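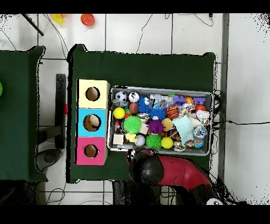 Bindu Murthy

Okay, I've had three messages this week asking how we run the toy swap at Brukton, so I'm putting it all in one thread and you can send it to your sister or whoever needs it. Get a cup of tea, I go on a bit!

We started in August with 30 families, most of them from our two streets, and a borrowed hall. Last time I had 308 toys on my list (I do write them down, I can't help it) and my back knew about every one of them.

The rule is one in, one out, and we're soft about it. If a kid turns up with nothing, they still go home with something. Bernadette Deschamps talked me into that at the start and she was right, as she usually is, bless her.

Cloths on the tables, please. I went with dark green and they hide a multitude of juice. Small toys do best packed together in a tray, where little hands can have a proper rummage.

Please check batteries at home. I spent a whole evening with a tiny screwdriver and a singing cow, and I'd like you to have a nicer evening than that.

Puzzles: count the pieces, tape the lid, write "all here" or "2 missing" on the tape. People will happily take a puzzle with 2 missing as long as they know (my mother prefers them, she says they're quicker).

Open the doors 15 minutes early for kids who find crowds hard. We put up a little sign and kept the music off, and a few parents told me it was the only reason they came. I teared up a bit by the coat rack.

Leftovers go to the family room at the clinic, but call first! They can't take soft toys, and I had four bags of bears in my hallway until nearly Christmas.

Anything I missed, just ask below. I'm slow but I do answer, usually after bedtime.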